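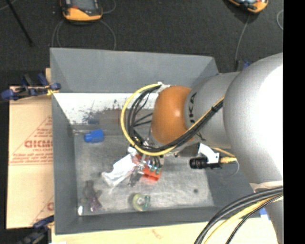 1/7/19

Woke up before the alarm because I'd been dreaming about bread again. New year, new starter! The old one finally gave up in the cold cupboard over the holidays, so yesterday I mixed a fresh jar with the dark rye from Negash (the little mill shop, the one with the green sacks) and this morning there were bubbles. Real ones, all up the side of the glass. I stood in the kitchen in my socks and grinned at it for far too long.

I'm weighing everything this year. That is the whole plan. Last year I went by feel and I got some lovely loaves and some doorstops and could never say why one was one and the other was the other. So: 100 grams of starter, 1000 grams of flour for a double batch, water written down every time, and the kitchen temperature too if I remember to look. I've got a new notebook for it, squared paper, and I've already spilled on the first page, so now I can relax and use it.

Baked the first test loaf with commercial yeast while the starter gets going. Just a plain white with a bit of the rye in it. I tried the folding method instead of kneading – wet hands, stretch, fold, turn the bowl, leave it half an hour, do it again – and the dough changed so much between the second fold and the third that I said "oh!" out loud. It went from porridge to something with a skin on it. I'd read about that a dozen times and never believed it. Did 5 rounds in the end, which is one more than the book says, mostly for the pleasure of it.

The Dikix oven still runs cold at the back. I turned the loaf halfway through and it came out fairly even, a bit pale on one shoulder. Crust sang when it came out! I love that noise, all the little ticks and crackles. Lasted a few minutes on the rack and I didn't do anything else, just listened. Then cut it too early, of course. Gummy in the middle, butter ran straight through, ate three slices standing up.

Must sort out the lid for the big pot. The knob has worked loose and I'm nervous lifting it with gloves on. Screw and a washer, should be easy, except I can't find the washers. They were in the biscuit tin, and the biscuit tin now has biscuits in it.

Walked to the market in the afternoon to clear my head. Cold and very bright, ice on the puddles along the canal path. Vunell had their winter stall out and I bought caraway and a bag of sunflower seeds, and then went back for the malt flour I'd told myself I didn't need. Spent less than I was afraid of. The woman on the stall says she puts boiled potato in her rye and it keeps soft for days. Potato! I'm going to try it this week. Mashed or grated, I forgot to ask.

Came home and read about the old Trurberg loaf again, the long dark one that gets baked overnight in a closed tin. The recipe I copied out has it at 118 degrees for the whole night, Celsius I think, and I've never dared because of the electric bill and also because of sleeping with the oven on. But it's supposed to go the color of coffee and taste almost sweet with nothing added to it at all. I'd like to have done it once by April, when the family comes. Imagine putting that on the table with the good butter and some pickles. I could do it on a Sunday morning start and stay up for the end of it, no sleeping required. Long day though. I'd need a decent book.

Fed the starter at six. It had doubled! Marked the jar with a rubber band so I can see how far it climbs by morning. Smells like yogurt and a bit like apples, much nicer than the old one ever did, which had a whiff of nail polish for most of the fall and I pretended not to notice.

Things for tomorrow: washers, potatoes, rice flour for the basket so nothing sticks. Ring about the dentist. Wash the blue cloth, it's stiff with dough.

Knees ache from the walk and my hands smell of caraway. There's half a loaf left and I already know what's for breakfast. Toast, the gummy bits will be fine toasted, maybe the last of the plum jam if there's enough to scrape out. Going down to look at the jar one more time before bed.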